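Wäschekorb Wesetti von Skikholm, weiß mit braunem Rand — nach acht Monaten im Dauereinsatz

Eigentlich wollte ich nie eine Rezension über einen Wäschekorb schreiben, und wer mich kennt, wird jetzt vermutlich grinsen. Aber ich habe vor dem Kauf selbst so lange gelesen und verglichen (allein beim Wesetti standen damals 3.304 Bewertungen auf der Seite, die meisten davon ein einziges Wort lang), dass ich mir vorgenommen hatte, irgendwann etwas Ausführlicheres beizusteuern. Im Frühjahr kam ich nicht dazu, im Sommer hatte ich keine Lust, und jetzt sitze ich an einem Freitag mit Tee am Küchentisch, die Maschine läuft noch eine Weile, also los.

Kurz zu meinen Umständen: Wir wohnen in Drumden, in einem Altbau mit Waschküche im Keller, und zu uns gehört ein Haushalt voller Leute, die Sport treiben. Basketball vor allem. Trikots, Hosen, Handtücher, und dann noch die ganz normale Wäsche, die ja auch nicht weniger wird. Der Korb wandert bei uns ständig herum. Morgens steht er im Bad, mittags im Keller, abends irgendwo, wo man über ihn stolpert, und am Wochenende kommt er mit in unseren Probe- und Besprechungsraum, der sich so halb zum zweiten Wohnzimmer entwickelt hat und in dem wir die Trikots sortieren und zusammenlegen.

Vorher hatten wir fast zehn Jahre lang einen Weidenkorb. Der war wunderschön, wirklich, ein Erbstück, und ich habe sehr an ihm gehangen. Nur zog er Fäden. Aus jedem feineren Stoff hat er sich ein Andenken geholt, und als dann ein Lieblingstrikot dran glauben musste, war das Urteil gesprochen. Er steht jetzt mit Kaminholz im Flur und macht dort eine gute Figur.

Gekauft habe ich den Wesetti im Haushaltswarenladen Delacroix, bei uns in der Straße. Bestellt wäre er ein bisschen günstiger gewesen, aber ich wollte ihn in die Hand nehmen, und dafür zahle ich gern einen kleinen Aufschlag. Im Laden stand er zwischen lauter Klappkörben, und er fiel mir vor allem wegen des Randes auf: weißer Kunststoff mit kleinen Löchern, oben herum aber ein brauner, geflochtener Rand. Auf dem Papier klingt das nach einem Kompromiss, den keiner haben wollte. In echt finde ich es ausgesprochen hübsch. Er erinnert mich ein wenig an den alten Weidenkorb und nimmt dem Ganzen dieses Krankenhaushafte, das weiße Plastikkörbe sonst gern haben.

Das Wichtigste zuerst, der Stoffschutz. In den ganzen acht Monaten ist mir kein einziges Teil hängen geblieben, und ich achte inzwischen wie ein Luchs darauf. Innen ist die Wand schön glatt, die Lochränder sind sauber gearbeitet, man kann mit der flachen Hand darüberfahren und spürt keinen Grat. Beim Rand war ich skeptischer, so etwas Geflochtenes hat ja immer irgendwo ein Ende, das sich löst. Bei meinem sitzt bisher alles fest. Einmal dachte ich, ich hätte eine lose Stelle gefunden, aber es war ein Fussel von einem Handtuch.

Die Löcher sind übrigens auch der Grund, weshalb ich wieder einen offenen, luftigen Korb wollte und keinen Stoffsack. Trainingssachen kommen bei uns gern klamm nach Hause, und im Sack vom letzten Winter (den hatten wir auch einmal, reden wir nicht davon) hat das innerhalb eines Tages gerochen wie eine Umkleide in den Sommerferien. Im Wesetti bleibt es erträglich. Wunder darf man keine erwarten, zwei Tage zusammengeknüllte Socken riechen auch in einem gelochten Korb nach zusammengeknüllten Socken. Wer die Sachen locker hineinwirft, hat es leichter.

Zum Tragen: Die beiden Griffe sitzen an den Seiten und sind ebenfalls weiß. Sie sind breit genug für meine Hände, und meine sind nicht klein. Ich schleppe den Korb mit etwa 6 Kilo nasser Wäsche die Kellertreppe hinauf, und dabei verzieht er sich etwas, knackt aber nicht und gibt auch nicht nach. Einen Stern Abzug in der Unterkategorie Griffe bekommt er trotzdem. Mit einer Hand und an der Hüfte, so wie ich das vom alten Korb gewohnt war, trägt er sich nicht besonders gut, er rutscht. Die Flechtkante drückt dann auch ein bisschen in den Unterarm, mit kurzen Ärmeln merkt man das. Nach den ersten Wochen hatte ich mir angewöhnt, ihn vor dem Bauch zu tragen, und seitdem ist Ruhe.

Sauber machen geht leicht, mit einer Einschränkung. Der Kunststoff kommt einmal im Monat unter die Dusche, fertig. Der Rand dagegen sammelt Staub, und zwar genau dort, wo man mit dem Lappen nicht hinkommt. Ich nehme eine alte Zahnbürste und etwas Seifenlauge und brauche dafür ungefähr so lange wie für eine Tasse Tee. Ob man das mag, ist Geschmackssache. Ich finde es beinahe meditativ, andere in diesem Haushalt finden, man könne auch einfach einen Korb ohne Rand kaufen.

Was mir noch fehlt, wäre eine zweite Größe. Ich hätte gern einen kleineren für Handtücher, am besten einen, der sich in den großen stellen lässt. Bei Delacroix habe ich nachgefragt, dort wusste man von nichts. Und ein dunklerer Farbton beim Kunststoff würde mir auch gefallen, Weiß ist halt Weiß, und nach einem Winter auf Kellerboden sieht man die Unterseite.

Beim Preis tue ich mich etwas schwer. 67 Euro sind viel Geld für einen Wäschekorb, da gibt es nichts schönzureden, und ich habe an der Kasse kurz geschluckt. Für jemanden, der einmal die Woche eine Ladung wäscht und den Korb danach in den Schrank stellt, würde ich wohl etwas Einfacheres empfehlen. Bei uns ist er jeden Tag in Bewegung und steht meistens sichtbar herum, und da freue ich mich tatsächlich, dass er nett aussieht — auch neben dem grauen Sofa, auf dem bei uns grundsätzlich noch irgendetwas Rotes liegt, das längst gewaschen gehört.

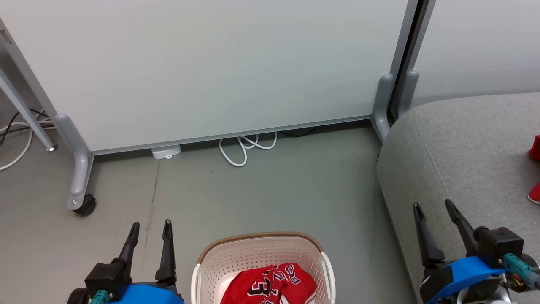

Die Trikots legen wir inzwischen übrigens mit der Nummer nach oben hinein, dann muss man vor dem Spiel weniger wühlen. Auf links drehen wir sie erst direkt vor der Maschine, so ist es uns beiden Seiten der Familie am liebsten, und dem Aufdruck hat es bisher nicht geschadet. Von mir bekommt der Wesetti vier von fünf Sternen, den fünften hebe ich mir für die kleinere Ausgabe auf, falls Skikholm doch noch eine herausbringt. Wer eine gesehen hat, schreibe mir bitte einen Kommentar, ich lese alle. Und jetzt piept die Maschine.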